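Two Hours With a Very Patient Gripper

I went to the Padero open day expecting metal and sparks, and got a monitor.

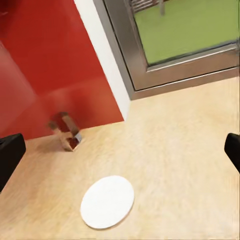 Yae Iwasaki, our host, said the robot practices in simulation before it goes near real crockery. Fair enough – I wish my kids did. But 23 of us had driven out to watch a machine work, and we stood there cheering for a cartoon of one. I'd call that a good rehearsal and a poor show. Next April, sell fewer cookies and let us see it drop a plate.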